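Simberg Countertop Oven Guide
Section 2: Setting Up Your Work Surface
Revised 5/29/20 by Yolanda Llorente

Welcome to the fun part! Your toaster oven is out of the box, the packing tape is in the trash, and dinner is only a few steps away. A little time spent on the table now makes every meal after this one easier, so let's get the surface ready before anything gets switched on.

Before you start

Pick a sturdy, level table or counter close to a grounded wall outlet. It should be dry and wide enough for the oven plus a good stretch of open space beside it. Do not use an extension cord. If your table has folding legs, check that they are locked.

2.1 Placing the oven

1. Wipe the tabletop and let it dry completely.
2. Set the oven at one end of the table, with all four feet resting on the surface.
3. Turn it so the door opens toward your work space. You can stand it sideways at the end of a table if that gives you easier access - just make sure you can reach both knobs without leaning across the door.
4. Leave clear space behind the oven, above it, and on both sides. The spacing chart in Section 1 gives the minimum for your model.
5. Run the power cord behind the oven and keep it away from the table edge.

CAUTION: The door and metal front get very hot during cooking. Keep your hand on the handle and nowhere else.

2.2 Laying out your kitchen items

Now for my favorite bit. A colander, a plate, and whatever you like to squeeze on top will carry you through a surprising number of snacks and suppers, and a white tabletop makes even the smallest ingredient easy to find.
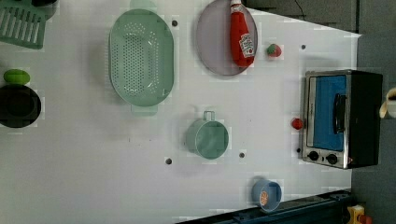 2 min read

A big oval colander like the mint-green one is wonderful for rinsing fruit and greens. The tab handles at each end give you something to hold on the way back from the sink (and it's such a cheerful color!).

1. Put the colander at the end of the table farthest from the oven.
2. Place your serving plate next to it, within easy reach.
3. Stand ketchup and other squeeze bottles upright once you start cooking, caps closed.
4. Gather small foods such as strawberries into a bowl so they can't roll.
5. Before switching on, move all loose food and plastic out of the clear space around the oven.

NOTE: Let a freshly rinsed colander drain in the sink first. Water should never run under the oven or reach the cord.

CAUTION: Never put a plastic plate, colander, or bottle in the oven or on top of it, even when the oven has just been turned off.

2.3 The first warm-up

1. Take out any paper, cardboard, or loose packing left inside.
2. Wash the rack and tray in soapy water, dry them well, and slide them back in.
3. Close the door and plug in the oven.
4. Run it empty for 20 minutes at a medium setting with a window open. A light smell is normal the first time.
5. Turn the oven off, unplug it, and let it cool before you touch the inside.

If you see heavy smoke or the smell continues after a second warm-up, stop using the oven and see Troubleshooting, page 66.

Once everything has cooled, put the tray back and try some toast - it's a great first test, and you'll quickly learn which setting gives you the shade you like. Go on to Section 3 for rack positions.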